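Teaching the arm to clear cups

I've been driving the arm by remote for most of October, moving cups on to a tray.
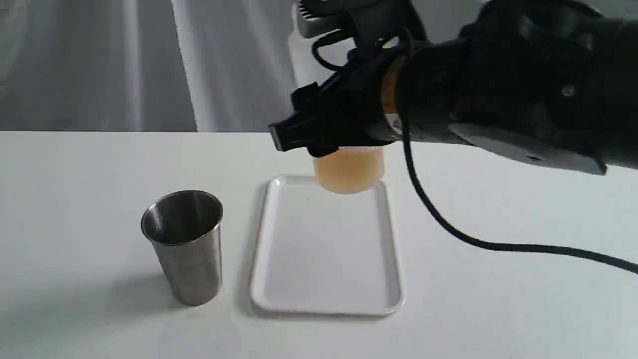

We're at 156 good runs now. Liya Birhane does the mornings and I take over at 2. She is quicker than me and lets go more gently, so I've started copying how she slows down near the rim.

I threw out 29 of my early runs — too much dithering before the grip. Next I want to try the steel tumbler, with the same start position and the same tray.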